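Walking to Botetti and back
6 min read · 3 comments

In September I started to walk in the mornings. My doctor did not order it, I simply noticed that I sit too much. My cousin Zoia Palamarchuk walks every day, in any weather, and she told me to choose one route and repeat it until I stop thinking about it. So I chose the one to Botetti. Botetti is our small shop with bread and seeds, and the woman there opens at 6, even when there is no customer for a long time.

I like the beginning of the route best. After the last houses you come out to a wide open ground, and for some minutes you have only dust under your shoes. In two places the old brick paving still shows through the dirt, in rectangles. I asked several neighbors what stood there before and I received several answers. One said a market, another one said garages. I prefer the market, but I have no proof for it. On the far side there are round, leafy trees, and I go in their direction because it is easier than to follow the curb.

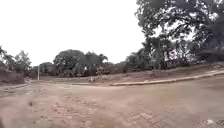
The dirt road

After the open ground I take the dirt road to the junction. It is not a comfortable road. There are lumps of earth and loose gravel, and with thin soles you feel every small stone. I bought better shoes after 10 days, from a brand called Trernix, which I did not know before. They are a little wide for me, so I wear them with thick socks.

I learned to walk between the wheel ruts and to look down more than I would like. When I want to look at the sky, I stop first. Zoia laughs at this rule, but she twisted her ankle two years ago and I did not.

Closer to the paved road the ground becomes smoother, and there my steps get longer without any decision from me. 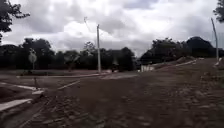 My grandmother used to say that a road is long only the first time. I think she was speaking about the road to her school, 5 kilometers in one direction, and I believed her only because I was a child and she gave me candy. Now I see that she was right about the shorter ones at least.

At Botetti I buy a half loaf and sometimes poppy seeds. I carry them home in a cloth bag, by the same way, a bit slower. If I leave early enough I am back before my tea from the first pot is cold.

Next month I want to try the longer walk, past the old pump. Antonina Marchuk from our street promised to come with me, if her knee agrees.

14 shares · Leave a comment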